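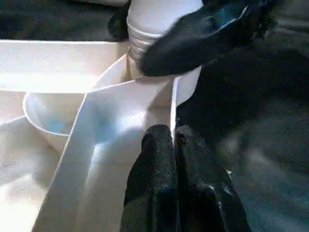
Sugawara Growers and Florists Board
Section: Cut Flowers, Care and Handling
Topic: Revised guidance on peony storage

hnagano_moderator
Members are advised that the storage guidance for peonies has been revised. Stems should be cut at the soft bud stage, wrapped dry in paper and laid flat in the cooler. The previous advice, which called for storage upright in water, is withdrawn. Comments will be accepted until Thursday.
Hatsue Nagano

Tunero_Stems
Our shop wishes to record an objection. We handle 700 stems in a normal week and sell most of them within 3 days of arrival. Dry storage adds labor and offers no benefit over so short a period. We request that the guidance apply only to stems held for longer.

S.Karagiannis
I support the revision as written. Buds held in water continue to open, even in a cold room, and the customer receives a flower that is already past its best. We lost 2 wedding orders in this manner before changing our practice.

Tunero_Stems
With respect, that suggests a cooler set too warm. Was the temperature checked?

S.Karagiannis
It was checked each morning and again at closing. The variety was Drornimia, a fast opener, and I accept that slower varieties may behave differently.

hustel_road_flowers
May I ask how dry-stored stems are to be revived? Ours remained limp after 2 hours in the bucket.

hnagano_moderator
Please recut the stems at an angle, remove the lower leaves and leave them in deep, cool water overnight. Two hours is not sufficient.

hustel_road_flowers
Thank you. The draft does not mention overnight — kindly add it.

hnagano_moderator
It will be added. The point raised by Tunero_Stems on short holding periods has also been noted, and a separate paragraph will be prepared.

Tunero_Stems
That is acceptable, although our view on labor stands.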